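Jadau bed cell – maintenance and setup, April
Prepared by Muireann Ó Ceallaigh for Mestik

The two-arm cell ran 152 cycles this month, with 7 stops. Most came from the left gripper cable pulling at full reach. We re-routed it and left more slack at the wrist. The right cable gets the same change next.

Finger screws are now checked every 10 cycles – Pillai asked for that after the March slip. Both wrist cameras were recalibrated against the mattress edge. The arms are due for a joint inspection at 500 cycles, and Wakton has quoted for the spare fingers. No change to the budget.

Still open: gripper zero drifts slightly after a long run. 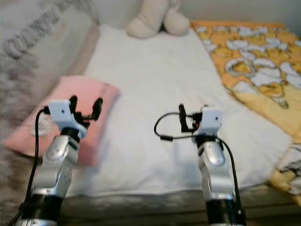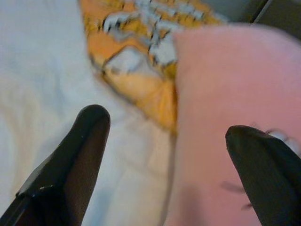
Both arms over the bed (first) and the fingers of one gripper from its wrist camera (second).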